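Retry logic, part two

Jul 17, 2026

I left off last time with the grasp planner timing out whenever two objects were on the table. I have that fixed now, and it was mostly my own doing. The planner was being handed a new target every cycle, so it threw out the old plan and started over. I added a latch. Once a target is picked, it stays picked until the arm either closes on it or gives up.

The latch is a small change, but it moved the trouble somewhere else. Before, a bad detection lasted one cycle and got replaced. With the latch, a bad detection sticks. The arm will go all the way down to a shadow if the detector told it there was an object there at the moment the latch closed.

So I spent most of the week on the detector instead of the planner. It is called Endale and it started as a color threshold with some cleanup after it. I have written it over again since then but the idea is the same: find the patches that stand out from the table, fit an outline to each one, and send the outlines on. It runs on the wrist view, which changes a lot as the arm comes down. Something that looked small at the top of the approach can fill a good part of the view at the bottom, and the finger gets in the way too.

Shadows were the first problem. On a white table a soft shadow has no clear edge, and the outline would creep out into it. A block would come back longer on one side than it should be. I tried raising the threshold, which fixed the shadows and lost the darker faces of the block. What worked better was looking at brightness and color separately. A gray shadow on a white table is darker but it has hardly any color in it. A block or a ball has plenty. Now a pixel has to pass on color before brightness gets any say.

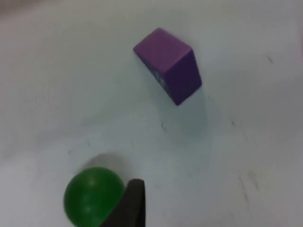

The second problem was marks on the table. Scuffs and specks kept turning up as tiny objects. I already had a minimum size, but it was set in pixels, and a fixed number of pixels means different things at different heights. I changed it to use the arm's height from the joint readings, so the limit is now in millimeters on the table. It is set to 6. Nothing I plan to pick up is smaller than that.

The third one is not solved. When the finger covers part of an object, the outline stops at the finger and the center shifts away from it. The controller sees the center move and tries to follow. For a ball that is a bad thing to do, because a small push is enough to send it rolling. Mahsa Daneshvar suggested I stop using the detector once the finger is close and go the rest of the way on the last good estimate. I have that in a branch. The cutoff is 30 millimeters above the table, and below that the controller ignores anything new from the camera.

It does mean the arm is blind for the last bit of the move. If the ball rolls after the cutoff, the gripper closes on nothing, reads its own width, sees it is fully shut, and goes back up to look again. It gets 2 retries, then it stops and writes the whole attempt to the log.

The log viewer is still Clodside, and I have been meaning to say that I changed the file format. Old logs open fine, but the new fields show up blank. If you pulled the code before this month, update both halves together or the replay will drift out of step with the joint data.

Next I want to fit a circle to whatever part of the ball is showing, so the center stays put when the finger covers one side. The fit itself is easy. The part I have to think about is how it decides something is a ball in the first place, and what it should do with a block when it guesses wrong. The branch is called circle-fit if you want to follow along. It does not build yet.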